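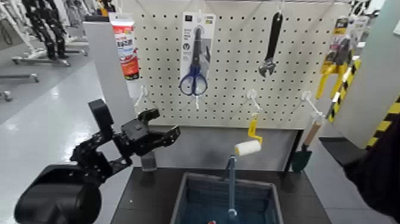 Last changed: Jan 24, 2023

Putting up a pegboard over a bench

Pegboard fails at the fixings far more often than at the board itself. The notes below cover a single sheet on a stud or masonry wall, with hooks for hand tools.

Height
Set the lower edge of the board clear of anything that stands permanently at the back of the bench. My bench top is 852 mm from the floor, which suits standing work for someone of average height. Marianna Stępień has hers at 830 mm and uses a vice riser. The top row of hooks should be within reach without leaning on the bench.

Spacers
Hooks need free space behind the board to turn into the hole. Fix battens along the top and bottom edges and one down the middle of a wide sheet. Hardboard without a middle batten will bow once it is loaded. Steel sheet with folded edges usually carries its own stand-off and can be screwed straight to the wall.

Fixing
On a stud wall, screw the battens into the studs with 40 mm screws plus the thickness of the batten. On brick or block, use plugs and keep clear of the mortar joints where you can. Put washers under the screw heads on hardboard. Check level along a row of holes, as cut edges are not always square to the pattern.

Hooks
Measure the wire before buying. The two common sizes look alike in the packet, and the thin one will drop out of the larger hole each time a tool is lifted. Weder hooks have a second peg below the first and stay put. Jikex sell a clip that does the same for plain hooks.

Layout
Lay the tools on the bench in the order you want and move them to the board one at a time. Heavy items go low and near a batten. Adjustable wrenches hang by the hole in the handle. Scissors and knives go where a hand does not pass in front of them. Tubes of glue or grease can hang from a bulldog clip if there is no hole in the crimp. New items can stay in their packs on the hook until wanted.

Cleaning
Wipe with a damp cloth and a little washing-up liquid. Do not soak hardboard. Painted board marks where tools swing; two thin coats of satin wear better than one thick one.

Added in September: Bronisława Marciniak writes that rubber grommets behind the board stop it rattling on a party wall. Not tried here.

See also: Sharpening bench chisels; Storing part-used sealant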